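Bench 2 Setup and Care: Frequently Asked Questions

Friday, November 15, 2019
By Suqin Fang
4 min read

These are the questions people ask most about the two-arm tray clearing bench at Furkmont. They cover the daily setup, cleaning and common faults. For wiring changes, talk to Yuzhen Yao first.

What should I check before powering on?

Check that both arms are resting clear of the table and that nothing is under them. Push each cable connector in by hand, then follow the cable back to the base and make sure it hangs free of the joints. Turn on the left arm, wait for it to report ready, and then turn on the right.

Where does everything go on the table?
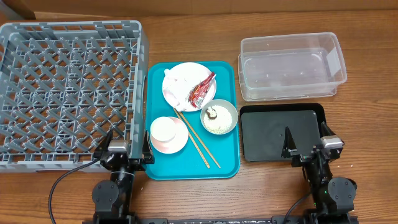
The layout has stayed the same since June, and all of the saved start positions depend on it. Going across the table, the gray dish rack is on the left, the teal tray is in the center, and the clear bin is at the upper right with the black tray directly below it. Load the teal tray with the plate, bowl, cup and saucer, and chopsticks. The napkin and the snack wrapper go on the plate, and the rice goes in the bowl. Exact placement on the tray can vary. The positions of the rack, bin and black tray can't.

What if the rack has been moved?

Slide it back and run the Latunel position check. If the left gripper doesn't come down where it should over the rack, move the rack and leave the saved positions alone. Chenxi Ye keeps the only account that can save new ones.

How often do the arms need to be re-zeroed?

After every 1000 cycles, and any time an arm has hit something hard. Also re-zero after a motor swap. The cycle count is on the first screen of the Kartha controller. The left arm was at 3790 when this page was last updated.

How do I clean the bench between runs?

Empty the bin and the black tray, wipe the table with a damp cloth, and dry it. Do the wrist housings with a dry cloth only. Rice will end up on the wood beside the black tray and it needs to be picked up every time, including the strip by the base rail. A grain under a tray rim is enough to make it rock.

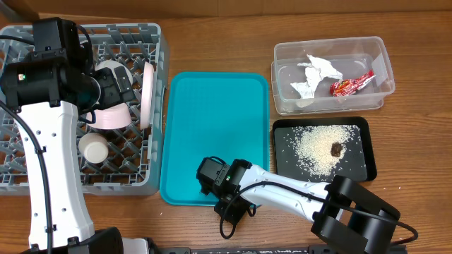 Once a week, take the finger pads off both grippers and wash them in warm water with dish soap. Let them dry completely before they go back on. Grease on the pads is the usual reason a cup slips.

When should finger pads be replaced?

When the surface feels smooth or a corner has lifted. Replace both pads on a gripper together. The part is Skovano 1570, kept in the second drawer.

An arm stopped partway through a run. What now?

Press the stop button, then read the code on the controller before you clear it. Code 71 means a joint has overheated. Leave the arm off for half an hour and write the joint number in the log. For any other code, write it down and find Xuelian Lu or Yiran Jin. Do not push an arm by hand while it is powered.

The gripper opens but won't close fully.

Look for food between the fingers first. A dry toothbrush gets most of it out. If the fingers are clean, run the open and close test from the service menu. A gripper that fails the test twice comes off the bench and goes to Yiran with a tag on it.

Can I use different dishes?

Ask first. Heavier plates have pulled the right arm off its path before, and glass isn't allowed on this bench.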